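Vite fait, entre deux siestes

21 février

Je reprends le blog, un peu en vrac. Rentré à Plitau depuis une semaine, vésicule en moins, bien recousu, pas le droit de porter quoi que ce soit de plus lourd qu'une bouilloire. Merci pour les messages. Pas répondu à tout le monde, je sais, je vais le faire.

On m'a demandé de raconter. Alors je raconte, mais surtout l'après, la convalescence, parce que l'opération en elle-même j'ai dormi.
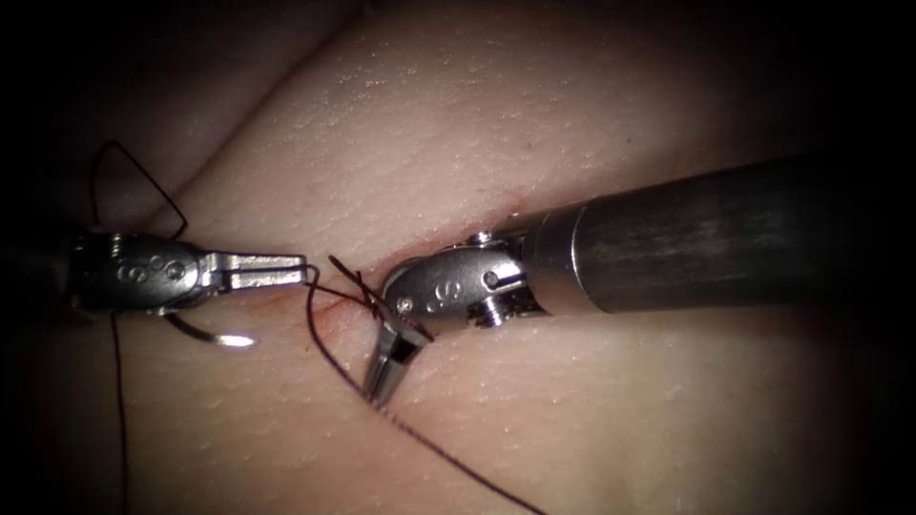
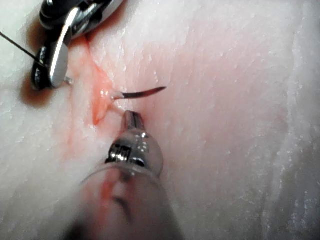
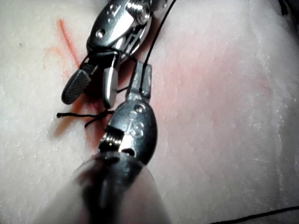
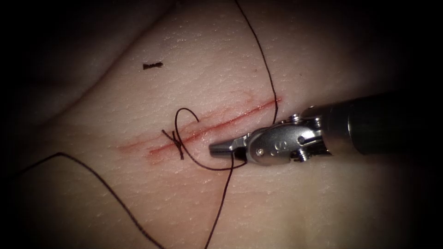 Donc l'après. Premier truc : on rentre à la maison beaucoup plus tôt qu'on croit. J'avais préparé un sac pour trois nuits, deux romans, les mots croisés, le chargeur, des pantoufles neuves. Une seule nuit à Skernmont et hop, dehors, avec une ordonnance et une feuille rose recto verso. Les pantoufles n'ont servi qu'à aller aux toilettes et retour. Le roman, page 7.

La feuille rose, parlons-en. Tout y est et rien n'y est. « Reprise progressive des activités. » Progressive comment ? Est-ce que vider le lave-vaisselle c'est une activité ? Le rang du bas, oui, clairement, je confirme. Le rang du haut ça va. « Alimentation légère. » Pareil. J'ai mangé du riz et des carottes pendant quatre jours et puis Waltraud Gasser, ma voisine du dessous, est montée avec une soupe à l'orge et du lard dedans. Du lard ! J'ai trié. Enfin, j'ai trié la première assiette.

Le retour en voiture, je le note pour ceux qui doivent y passer : prenez un coussin. À mettre entre la ceinture et le ventre. C'est Igor – enfin Igorka comme on l'appelle au bureau, Igor Krajewska, qui s'est tapé l'aller-retour – qui y avait pensé, moi pas du tout. Un coussin de canapé avec des perroquets. La route de Skernmont est en travaux depuis janvier, toute la partie après le pont, du gravier et des plaques métalliques. À chaque plaque je serrais les perroquets. Vitesse de croisière d'un tracteur. Derrière nous ça klaxonnait, Igor s'en fichait complètement.

Les escaliers ensuite. J'habite au deuxième sans ascenseur et je n'y avais jamais pensé comme à un problème. Monté à petits pas, une pause à la fenêtre du palier où il y a toujours la même plante grasse poussiéreuse. Je l'ai arrosée depuis. Je ne sais pas à qui elle est.

Le sommeil maintenant. Catastrophe. Je dors sur le côté depuis que je suis né, il a fallu dormir sur le dos. Trois oreillers, un sous les genoux. Je me réveillais à deux heures, à quatre heures, à cinq. J'ai écouté la radio de nuit, je ne savais même pas que ça existait encore, des gens qui téléphonent pour parler de leur cave à vin ou de leur beau-frère. J'ai adoré. Une dame a expliqué très longuement comment elle fait sécher ses haricots au grenier, les cosses ouvertes, sur du journal. Je me suis rendormi avant la fin, je ne saurai jamais ce qu'elle en fait après.

Et la douleur à l'épaule ! Ça, personne ne m'avait prévenu, ou alors on m'a prévenu et je n'écoutais pas. C'est le gaz, il paraît. Ils gonflent le ventre et le gaz qui reste vous remonte tirer dans l'épaule. J'ai cru à un faux mouvement. Appelé la permanence, une infirmière très gentille, un peu pressée, m'a dit de marcher. Marcher, marcher, marcher. C'est la réponse à tout apparemment.

Alors j'ai marché. Le premier jour dans le couloir, en robe de chambre. Le deuxième jusqu'aux boîtes aux lettres. Le troisième chez Bühler, la boulangerie au coin, et là j'ai fait l'erreur d'acheter un pain d'un kilo et de vouloir le ramener sous le bras. Beat Ruchti me l'a pris des mains devant le magasin. Il l'a porté jusqu'à ma porte en me racontant son genou. Son genou c'est 29 ans d'histoire, deux opérations, un procès avec une assurance, on est restés en bas de l'immeuble un bon moment. Il faisait froid. J'étais content quand même.

C'est un peu ça que je voulais dire en fait avec ce billet. Depuis que j'ai été opéré les gens me parlent de leur corps. Tous. La caissière, sa hernie. Le facteur, ses calculs, rénaux lui, il m'a mimé la chose. Emil Frei, avec qui je n'avais jamais échangé que des bonjours au dépôt de verre, a soulevé son pull sur le trottoir pour me montrer sa cicatrice de l'appendicite, faite à l'armée, longue comme la main. Je ne demandais rien. Mais je comprends, moi aussi j'ai envie de montrer les miennes. Elles sont minuscules, c'est presque vexant. Quatre petits traits. Emil a regardé poliment et il a dit « ah oui, maintenant c'est comme ça ».

Mon père avait eu la même opération, à l'ancienne, grande ouverture, dix jours d'hôpital et tout l'été sur une chaise longue. Je m'en souviens très bien parce que c'est l'été où on n'est pas partis. Il ne fallait pas le faire rire. On le faisait rire exprès, avec ma sœur, on était affreux. Il se tenait le ventre à deux mains et il disait arrêtez, arrêtez. J'ai repensé à ça en regardant un film idiot dimanche soir... bon, un soir, je ne sais plus lequel, les jours se ressemblent. Ça fait mal de rire, même avec quatre petits traits. Éternuer c'est pire.

Ce que je mange, puisque ma sœur me le demande à chaque appel : compote, yaourt, poisson blanc, pommes de terre, re-compote. Le café je l'ai repris lundi – non, pas de lait encore. Le fromage me manque d'une façon que je n'imaginais pas. J'ai rêvé d'une fondue. Le médecin a dit essayez petit à petit et vous verrez bien. Vous verrez bien. J'ai vu, avec un morceau de gruyère gros comme un dé, et rien de spécial. Demain deux dés.

Le travail : arrêt jusqu'à la fin du mois. Au début je me disais chouette, je vais ranger les photos, lire, refaire la page d'accueil de ce blog qui est moche depuis toujours. Rien fait de tout ça. Je fatigue à une vitesse ! Une douche et il faut que je m'assoie. J'ai commencé un puzzle, le port de Clustdale sous la neige, cadeau de mes collègues, ciel gris, mer grise, neige grise. J'ai le bord et un bateau rouge. La table du salon est condamnée, je mange sur mes genoux.

Ah et les bas de contention. Je les avais oubliés dans mon récit alors que j'y ai pensé à chaque minute tant que je les portais. Blancs, jusqu'en haut des cuisses. Les enfiler quand on ne peut pas se plier, je vous laisse réfléchir. Regula Auer, l'infirmière à domicile, m'a montré le truc du sac plastique : on met un petit sac fin sur le pied, on enfile le bas par-dessus, et ensuite on tire le sac par le trou des orteils. Ça glisse tout seul. Génial. Elle est venue pour changer les pansements, elle reste un quart d'heure, elle boit son café debout, elle regarde le puzzle en passant et elle place une pièce. À chaque fois ! Moi je cherche une heure.

Les fils tombent tout seuls, paraît-il. Pas encore tombés. On n'y touche pas, dit Regula. Je n'y touche pas, mais ça gratte, et un gratouillis dans le nombril c'est difficile à ignorer quand on n'a rien d'autre à faire de la journée.

Petites choses utiles, en désordre, pour qui en aurait besoin :
Un pantalon à élastique large, une taille au-dessus. Ou une salopette, je n'ai pas essayé mais Waltraud y croit beaucoup.
Descendre les casseroles et les assiettes à hauteur de bras avant de partir à l'hôpital. Avant !
Une paille pour boire au lit.
Les antidouleurs à l'heure, sans jouer au héros. J'ai sauté une prise le deuxième soir pour voir. J'ai vu.
Prévenir les gens qu'on ne répondra pas au téléphone l'après-midi. Ma tante a failli appeler les pompiers.
Se lever en roulant sur le côté, les jambes d'abord dehors. On prend vite le coup et je pense que je me lèverai comme ça jusqu'à la fin de mes jours.

Hier, grande sortie : jusqu'à l'étang et retour, doucement, avec le bonnet. Beaucoup de boue. Deux canards, un monsieur qui pêchait et qui a 61 ans comme moi, on a comparé, lui c'est la prostate. J'ai marché plus de 6 kilomètres en tout d'après le téléphone et je l'ai payé le soir, jambes en coton, au lit à huit heures. Regula va me gronder si elle lit ça. Elle ne lit pas les blogs je crois.

Contrôle chez le chirurgien la semaine prochaine. J'ai une liste de questions sur le frigo : le vélo, le fromage, le bois à rentrer, est-ce que je peux dormir sur le côté gauche. Igor m'emmène. Le coussin est déjà dans la voiture.

Pour la recette des carottes au cumin que plusieurs m'ont demandé, je la mets dans le prochain billet, je ne la retrouve plus, elle était au dos d'une envelope et je crois que l'enveloppe est sous le puzzle.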